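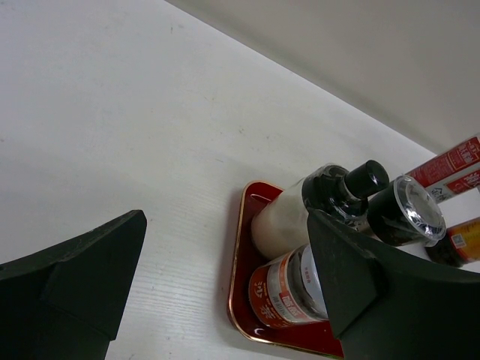 What was the money of the second grant period used for?
It was used for the tables, trays and small containers of the sorting room, and for 30 working sessions in which the items were put in order.

Projects > Brelerance > Reports > Second period

We use cookies to remember your language. By staying on this page you accept them.

Progress report to the Halász fund
Project: Brelerance, household sorting room at Clodell
Date: 26 May 2022

In the first period we received many donated bottles, jars and trays, and they were kept in boxes without any list. The main task of the second period was to clean them, write them in a list and give each one a fixed place. At the date of this report 237 items are in the list. The goal written in our application was 400, so we are behind the plan. The delay comes mostly from March, when the room was closed for painting and we lost more days than we expected.

The work is done on white tabletops. We chose the light color so that small pieces and spilled powder are easy to notice. The tops are in use every day and they already have small scratches and specks. We tried two cleaning products and the marks did not disappear completely. This does not disturb the sorting, but we would like to mention it, as the tops were the biggest purchase of the period.

Trays are now used for making sets. One set is one tray with the bottles and jars that belong to it, and it stays together when it goes to the shelf. A red tray with a gold-colored rim is in use for this work too. The trays with a rim take more time to wipe, and for the next order we prefer the plain type.

Labels were delivered by Flelta in two parts. The second part had the wrong size and was exchanged without cost.

Open points:
- 163 items to be listed before the end of the next period
- 4 shelves still without numbers
- decision about a protective cover for the tabletops

We ask the fund to allow that the unused amount for transport is moved to storage material. The total budget stays the same. The table of expenses will be sent separately, together with the receipts.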